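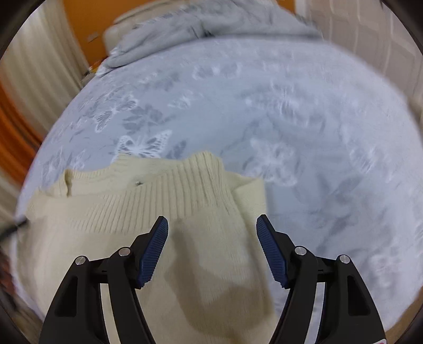
April 14, 2019
Bench 2, phone modem board, rev C (Druvis handset)

Continued from Nikola's page on the battery drain. Standby current with the SIM out is fine. With the SIM in and the radio camped on a strong cell, the handset wakes far too often. Want to know if it's the modem or the application processor asking for it.

Setup: supply at 4.0 V into the battery terminals, dummy pack removed, shunt on the high side. Screen off, Wi-Fi and Bluetooth off, location off. Radio on the shielded box with the Tresa base station emulator. Let it settle before each capture. Logger runs overnight if left alone, so label the files.

Run A, stock firmware. Wakeups line up with paging, as they should, but there is a second set between them that does not. Each of those pulls the main rail up for a short burst and then drops. Stopped the capture at 1000 wakeups.

Run B, same board, Arruda build of the modem firmware from So-ying. Extra wakeups still there. Stopped at 996 because the logger disk filled. Close enough to compare. Shape of the burst is the same, so I don't think the modem image is the cause.

Run C, stock modem firmware, sensor hub held in reset with a jumper on the test pad. Extra wakeups gone. Paging wakeups unchanged.

So the hub is raising the interrupt line. Eftychia checked the schematic and the pull-up on that line goes to a rail that is switched off in standby. Line floats. On rev B it went to the always-on rail. The change was made in August when the regulator was swapped and was not in the release notes. Added a line to the errata sheet.

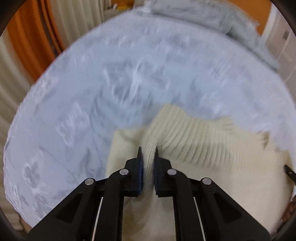

Why did rev B pass the same standby test with the old regulator?
The pull-up was on the always-on rail, so the interrupt line stayed high and the processor had no reason to wake.

Rework: lifted the pull-up on one board and ran a wire to the always-on rail at the test point next to the shield can. Iron at the low setting, the pads there come off easily. First board lost a pad, set aside for radio tests only. Second board is good. Short capture shows paging wakeups and nothing else.

Still to do:
Reworked boards for Zoia, 5 total, same wire route, tack the wire down with adhesive.
Overnight run on the good board with the screen connected.
Ask Ásdís if the Flesus driver can set the internal pull-up before suspend. If it can, boards already built may not need the wire.
Clear the logger disk.

Files are under standby/revC, runs A to C. The short capture is in the same folder with rework in the name. Shunt value is in the header of each file; ignore the one in run A, it was typed wrong and I corrected it in the plot script only.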